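仿真组近况:双臂整理任务里的“先看影子”问题

这一期轮到仿真组写。上一期通讯里预告过,我们在做双臂桌面整理的策略训练,当时只写了两行,后来收到几封来信问细节,尤其是问为什么在仿真里成绩不错的策略,换一个光照方向就会掉得厉害。这里把一月份以来的工作交代一下,包括做法、结果和还没有解决的部分。

任务本身不复杂。两台机械臂面对同一张桌子,桌面上散放若干小木块和细条,颜色、长短各不相同,策略要把它们逐件拿起,放到桌子一侧的空区域里,按长边方向大致对齐。两臂可以同时动作,也可以一臂等待,由策略自己决定。一件物体夹起后掉落算一次失败,两臂发生碰撞整局作废。每局有时间上限,超时未完成的按已放好的件数计分。

选这个任务是因为它在内部已经有一套旧的基线。旧基线叫Hirdale,是一个单臂抓取策略外加一个手写的调度器:调度器先把桌面按距离分成左右两半,左臂管左边,右臂管右边,中间一条带状区域轮流使用。它很稳,缺点是慢,两台臂经常有一台停着等另一台让开。遇到所有物体都偏在一侧的布局,另一台臂基本用不上。

新的策略叫Sotelo,没有单独的调度器。输入是固定机位的一路彩色画面加上两臂的关节角,输出是两臂接下来一小段时间的目标动作。训练数据来自仿真里的示教,示教轨迹由规划器生成,规划器能读到每件物体的真实位姿,策略读不到,只能看画面。这种做法组里用了很久,好处是示教可以大批量生成,坏处是规划器走的路线有时候依赖它“知道”而策略“看不见”的信息。物体被手臂挡住的时候,这个差别最明显。

第一轮训练用了1,000局示教,光源固定,桌面纹理固定,地面和背景也只有一种。在同样条件下测试200局,Sotelo的用时明显短于Hirdale,放好的件数两者相当。结果拿到内部会上讨论,大家的第一反应是测试条件和训练条件太接近,这个意见是对的。

随后我们把光源方向放开,其余不变,再测一遍。Sotelo的表现下降得很厉害。失败集中在两类情况。一类是物体落在手臂投影里,策略迟迟不去拿,先把亮处的物体全部处理完,最后才回头,有时到超时也没有回头。另一类更麻烦:手臂的投影边缘横在桌面上,策略把边缘当成物体的长边,夹爪按照影子的方向去对齐,下降以后夹空,然后抬起,再以同样的角度下去,反复几次。 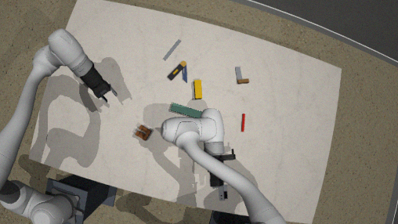

第二类失败起初被归到位姿估计的误差里。后来把失败局逐一回放,才发现夹爪对齐的角度和附近物体都不吻合,却和投影边缘的走向很接近。为了确认这一点,做了一个简单的对照:在渲染时关掉手臂的投影,物体自身的投影保留,其他一切不动,用同一份权重、同一组初始布局重新跑。第二类失败几乎消失,第一类也少了很多。再反过来,只保留手臂投影,关掉物体投影,失败又回来了。可以认为问题出在手臂投影上,和物体投影关系不大。

原因回头看也容易理解。训练时光源只有一个方向,手臂的影子和手臂的姿态之间是固定关系,策略完全可以拿影子当作判断手臂高度的线索。夹爪离桌面越近,影子和夹爪本体靠得越近,这个线索在固定光照下既准又省事。关节角虽然也在输入里,网络还是更多地用了画面。光源一转,这条线索给出的就是错误的高度和错误的方向。

确认原因之后,组里试了三种处理办法。

第一种是最常见的随机化,把光源方向、强度和软硬程度都放开,重新生成示教画面。轨迹不需要重做,只需要重新渲染,所以成本主要在渲染上。这样训练出的策略在各个光照方向下都能工作,但在原来那个固定方向下的用时比第一版长,动作也显得犹豫,夹爪在物体上方停留的时间变多。对于一部分使用者来说这是可以接受的,对于我们要比较的任务来说,差距不算小。

第二种是在画面输入之外,给网络一张由关节角直接算出来的手臂轮廓图。仿真器知道手臂的几何模型,真机上也有,所以这张图在两边都可以得到。思路是让网络不必再从画面里猜手臂在哪儿。单独使用这一种,对第一类失败有帮助,对第二类帮助有限,因为轮廓图只说明手臂在哪里,没有说明影子在哪里。

第三种是目前采用的办法,内部代号Utard。训练时每一局示教渲染两遍,光源方向不同,物体、手臂、相机完全一致。两张画面分别进入网络,除了原有的模仿损失之外,再加一项约束,要求两次给出的动作尽量接近。这项约束不要求中间特征一致,只约束输出。之前试过约束中间特征,训练不太稳定,策略容易退化成在两种光照下都一样迟钝。只约束输出以后,这个现象没有再出现。

渲染两遍意味着画面的成本翻倍,但示教轨迹的数量没有变,仍然是原来那一批。我们也试过把同样的渲染预算花在更多布局上,即每局只渲染一遍、布局数量加倍、光照随机。在旧光照方向下,两者差别不大;在没见过的光照方向下,成对渲染的一组更好,特别是第二类失败少得多。

测试仍按200局一组,布局由随机种子决定,各方法使用同一组种子。评测用了9个光照方向,训练中都没有出现过。Utard在其中大多数方向上的件数与固定光照下的第一版Sotelo持平,用时略长,长出来的部分主要在每局的最后几件。最差的是光源很低、影子拉得很长的方向,此时两臂的影子会在桌面上重叠,第一类失败仍然存在,策略还是倾向于把暗处的物体留到最后。

关于物体种类,有必要多写几句。素材库里的物件以长方块和细条为主,另有少量拼接件,即由几块短料错开叠放而成的组合。拼接件在俯视角度下轮廓不规则,加上颜色偏深,落在影子里时最容易被漏掉。细条的问题不同,它和影子边缘在画面里都表现为一条窄线,第二类失败里有相当一部分发生在细条附近。换成Utard之后,细条附近的误对齐基本得到控制,拼接件的漏拿仍然偏多。下一步准备提高拼接件在示教里的比例,看是数据量的问题还是画面分辨率的问题。

遮挡是另一件事,和影子经常混在一起,统计时要分开。一台手臂的肘部压在物体上方,画面里只露出一截,策略对这件物体的长度判断会偏短,夹取点随之偏向露出的一端。夹起来以后重心不对,物体会歪。规划器生成示教时知道物体全长,总是夹在中间,策略学到的就是“夹在看得见的那一段的中间”。这个问题Utard没有处理,也不打算用它处理。目前的想法是让策略学会先把肘部抬开再判断,示教里加入少量这样的动作。规划器那边改起来比预想的费事,现在只完成了左臂。

两臂之间的配合,整体情况比预期好。没有手写调度器以后,两臂仍然形成了一定的分工,多数时候各自处理较近的物体,只有一侧清空之后才会越过中线。碰撞作废的局数比Hirdale多,但仍在可以接受的范围内,多数发生在两臂同时去拿相邻两件物体的时候。组里有人建议把碰撞检测作为最后一道检查放在策略之外,先不在训练里处理。这个建议已经采纳,评测时两种口径都会报告,加检查的和不加检查的分开列。

真机方面只能说刚开始。合作的Asdale实验室提供了一间可以控制灯光的房间,桌子和手臂的摆放关系与仿真里尽量一致,相机位置也按仿真的机位标定过。目前跑过4种灯光布置,每种只做了少量试验,还不足以给出成功率,这里就不写数字了。能说的是,第一版Sotelo在侧光下出现的夹空现象和仿真里的表现很像,夹爪同样会沿着影子方向转过去。Utard在同样的侧光下没有出现连续夹空,但有一个仿真里没见过的问题:真实桌面有轻微反光,强光下会形成一块亮斑,策略有时会绕开亮斑里的物体。仿真的桌面材质目前只有漫反射,下一版会把反射加进去。

有来信问,为什么不直接在画面里把影子去掉再交给策略。这个做过小规模的尝试,用一个现成的去影网络做预处理。问题在于它会把深色的小物体一并抹淡,深蓝和深棕的木块受影响最大,细条偶尔会整根消失。另外多了一级处理,延迟也上去了。如果只处理大块的、颜色鲜亮的物体,这条路也许可行,我们的任务不太合适。

还有来信问能否用深度相机绕开这个问题。可以,深度图里没有影子。只用彩色画面是这个项目一开始定下的条件,目的是和旧基线保持同样的输入。深度版本由另一个小组在做,进度请等他们那一期。

接下来两个月的安排如下。先把反射材质和拼接件比例这两项改完,各自单独训练一版,不合在一起改。然后重做一遍低光源方向的评测,把遮挡造成的失败和影子造成的失败分开统计,现在的分类是看回放判断的,两个人的判断有时不一致,需要写成脚本。真机试验每周四下午进行,想来旁观的同事请提前说一声,房间里站不下太多人,走动也会改变灯光。

代码和评测种子已经放在内部仓库的Sotelo目录下,Utard是其中的一个分支。成对渲染的脚本可以单独使用,输入是已有的轨迹文件和两组光源参数,不依赖训练部分。用过的同事反映参数文件里的光源角度单位写得不清楚,说明文档已经改过,统一为角度制,旧的参数文件需要自己换算。去影预处理的那部分代码没有整理,需要的话来信索取。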